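**Gripper comparison – speaker notes, 20 min slot plus questions**

Slide 1 – Who did what
- Nives Piras ran the trials. Kevin Cuervo wrote the controller changes. I'm only presenting.
- Say early that this is a comparison of fingers and controllers. The arms stayed the same throughout.

Slide 2 – What we tried
- Finger set A: Zanetti. Finger set B: Sotelo.
- 160 grasps per set, split between the two controllers.
- Same operator for all of it. Someone will ask.

Slide 3 – Controllers
- Old one closes to a fixed width. New one closes until the motor current rises, then holds.
- Loop delay went down to 60 ms after Kevin moved the logging off the main thread.
- Skip the block diagram if we're past ten minutes.

Slide 4 – Results by item
- Boxes: no real difference between sets.
- Spoons: Set B better on thin handles. Set A tended to roll them.
- Soft packets: the controller mattered more than the fingers. Pause on this one.
- Bowl: poor with everything – rim grasps only.

Slide 5 – The bench
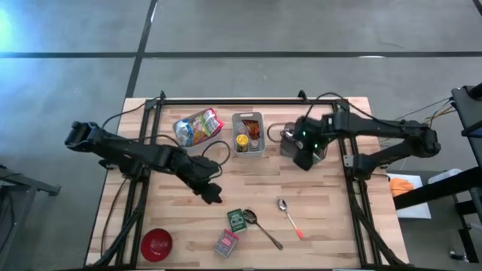
*Two-arm rig with grocery items, spoons and the red bowl. Grey bin at the back.*

- Point out the cable lying across the wood on the left. Cable routing is still on our list.
- Mention the mix of shapes, then move on.

Slide 6 – Next
- Wrist camera test in December, colour calibration first.
- Fredy Betancur wants over 2000 grasps before we pick a set. Agree with him if asked.
- Leave the contact slide up for questions.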